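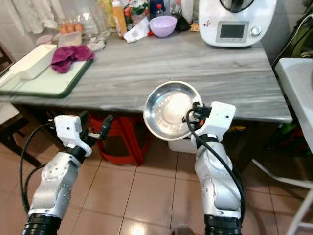

本页整理了客户在投保、续保和理赔时常问到的问题。内容适用于通过 Clovent 投保的家庭财产险和租客险，商铺险请看另外的说明页。条款与本页说法不一致的，以保单为准。

## 投保

**Clovent 是保险公司吗？**

不是。Clovent 是保险经纪公司，保单由承保公司出具，赔款也由承保公司支付。我们负责比价、递交材料、续保提醒和协助理赔。

**我是租房的，需要买家财险吗？**

房东的保险一般只保房屋主体和固定装修，租客自己的家具、电器、衣物不在里面。租客险保的是这一部分，另外带有第三者责任，例如水管漏水影响到楼下住户。签租约前请先问清房东有没有投保，保了哪些项目。

**Pekura 和 Nostska 两个方案有什么区别？**

Pekura 是基础方案，保火灾、爆炸、水管爆裂和入室盗窃，年保费 700 元起。Nostska 在此基础上增加了家用电器意外损坏、临时住宿费用和玻璃破碎。两个方案的第三者责任部分相同。

**台面、橱柜算房屋还是算室内财产？**

固定安装的台面、橱柜和嵌入式电器按装修计算，可以移动的小家电和餐具按室内财产计算。填保额时请分开填。如果全部填在一栏，理赔时可能出现一边保额不足、另一边用不上的情况。

**房子有一段时间没人住，保单还有效吗？**

有效，但连续空置超过 76 天的，水管爆裂和盗窃两项暂停承保，恢复居住后自动恢复。预计空置时间较长的，请提前联系我们办理空置批单。

**房子用来做短租可以投保吗？**

这两个方案都不接受短租房。投保后才改为短租的，请尽快通知我们，否则出险后承保公司可以拒赔。

## 缴费与续保

**可以分期付款吗？**

可以分 2 期，第一期在保单生效前付清，第二期在生效后第六个月付清。分期不收手续费。逾期未付第二期的，保单从逾期次日起中止。

**续保要重新填表吗？**

情况没有变化的不用。我们会在到期前 13 天发送续保通知，核对地址和保额后付款即可。装修过、换了地址或增加了贵重物品的，需要更新资料。

**12 月到期的保单有什么要注意的？**

年底承保公司审核较慢，请早几天确认续保，不要等到最后一天。

**中途退保怎么算？**

没有理赔记录的，按剩余天数退还保费。已经赔付过的，不退。

## 理赔

**出险后第一步做什么？**

先保证人身安全，关掉水阀、电闸或燃气阀，然后拍照并联系我们。盗窃案件必须报警，并保留报警回执。受损物品在查勘之前不要丢弃。

**没有发票怎么办？**

可以用银行流水、网购订单、保修卡或以前的照片代替。建议平时给家里的主要物品拍照存一份，型号铭牌也拍下来。单件价值较高的首饰和字画需要事先单独申报，未申报的按条款中的单件限额赔付。

**电器是用坏的，赔不赔？**

自然磨损和老化不赔，保修期内的故障请找厂家。Nostska 方案的意外损坏指摔落、碰撞、进水这类突发情况。

**免赔额是每年算一次还是每次都算？**

每次事故单独计算。同一次事故造成多件物品损坏的，只扣一次。

**对定损结果不同意怎么办？**

收到定损通知后可以提出书面异议，附上维修报价或购买凭证，由我们转交承保公司复核。

## 其他

**Kiều 是什么？**

Kiều 是我们的客户网页，可以查看保单、下载电子发票、上传理赔材料。用投保时留的手机号登录。手机号换过的，请先联系客服修改。

**可以用英文或越南文办理吗？**

咨询可以，网页右上角可以切换语言。保单正本目前只有中文版。

本页更新日期：2025年6月3日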